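Teleoperated Demonstrations for a Simulated Kitchen Pick Task

Puspita Sembiring and Saadet Tatlı
Project report, submitted 7/29/18

1. Task and setup

The goal was to train a grasping policy from human demonstrations collected by remote control in simulation. The arm is driven with a hand controller whose position and rotation are mapped to the gripper pose. A trigger closes the fingers. We used the Wan simulator with the Jimby controller driver, which needed a small patch to stop it from dropping packets when the render window was resized.

Each episode starts from a random object layout on a countertop. The operator picks up the target object and lifts it clear of the surface. An episode is cut off at 2000 control steps.

2. Data collection

We recorded 300 episodes and kept 214. Rejected episodes were mostly timeouts and cases where the operator lost track of the gripper rotation and reset. Both authors served as operators. Sembiring's episodes were shorter, and Tatlı's had fewer regrasps. We did not balance the training set between the two.

Motion scaling was set to 0.5 after early trials at 1.0 gave jerky paths near contact. Pauses at the start of each recording were trimmed by a velocity threshold.

3. Camera view

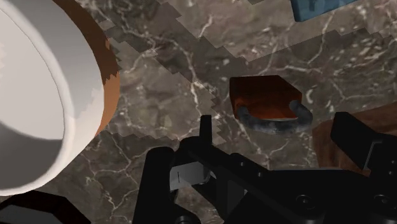 Operators steered from the gripper camera alone, so that the human and the policy would work from the same input. The view gives good alignment in the last part of the approach but poor depth. With a layout such as the one shown, the red-orange object lies ahead of the open space between the two sides of the gripper, and its curved gray handle faces the hardware. The large white bowl takes up much of the left side, which leaves less of the counter visible for judging distance. Shadow edges on the marble are stepped at this render resolution. We left the resolution unchanged to keep the step rate up.

4. Results

The cloned policy succeeded in 53 percent of test episodes. The most common failure was closing the fingers too early. Adding a second, fixed camera is the first change we would test, followed by recording corrections from states the policy reaches by itself.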